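Vacancies > Catering and Events > Counter and Tray Assistant

Counter and Tray Assistant, part-time, Dorach

Sodora runs the snack counter in the Cenanis building in Dorach. We look for one person who will prepare the counter before opening, fill the trays and baskets, and keep everything in order until closing. The work is 30 hours per week and the contract is until the end of November, with possibility to continue.

You will arrange the small hot snacks and the cold drinks, wipe the trays, change the table cloths and write down what must be ordered. On a normal day we serve 132 portions, on event days more. You should be comfortable to stand for a long time and to carry crates of bottles from the store room -- there is a lift.

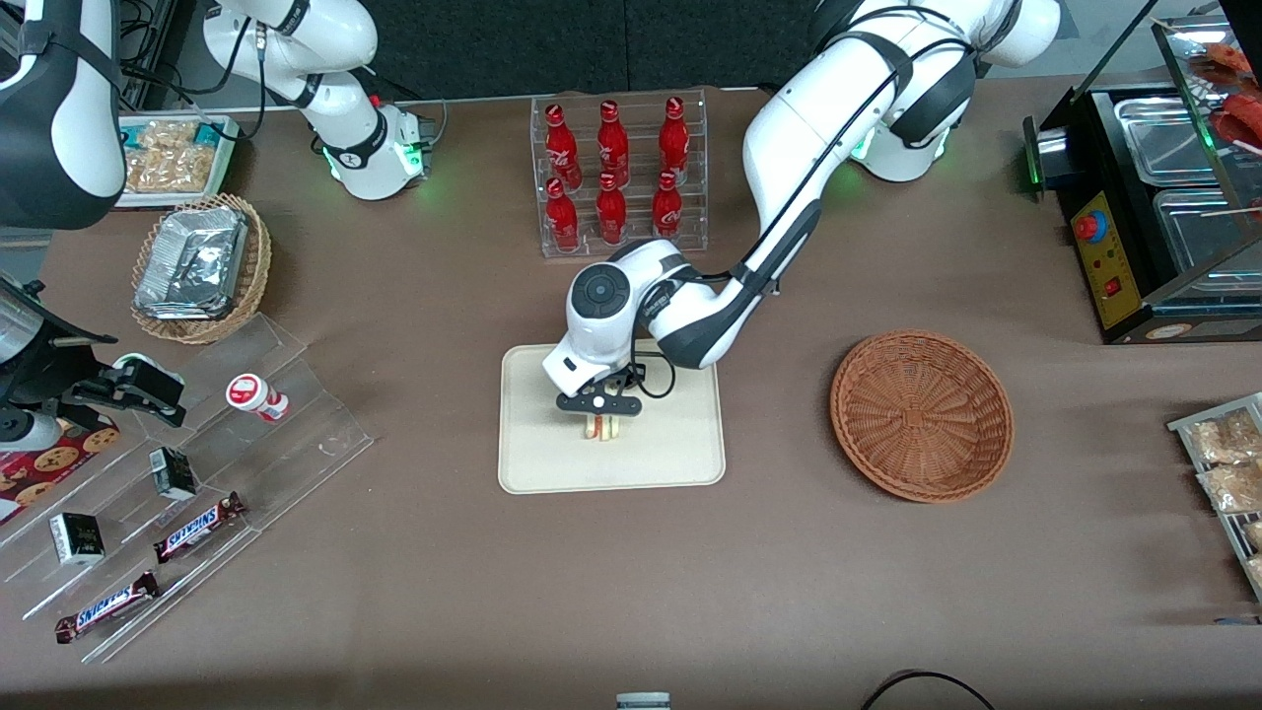

Do I need experience in a kitchen? Experience is welcome but it is not required, we show you all the work in your first week.

A food hygiene certificate is necessary before you start alone at the counter. If you do not have one, we pay the course, which costs you one free afternoon. English is enough for speaking with the guests. Please be punctual, the first snacks must be on the counter when the doors open.

We pay 1075 euro per month, plus meals on working days. Apron and shoes are given by us. You can come with tram or bicycle; parking is difficult.

Please send a short letter and your CV to the Sodora office, Bravo House, room 59, or leave them at the reception in a closed envelope. Write also from which day you are free -- the last day for applications is 2024-06-11.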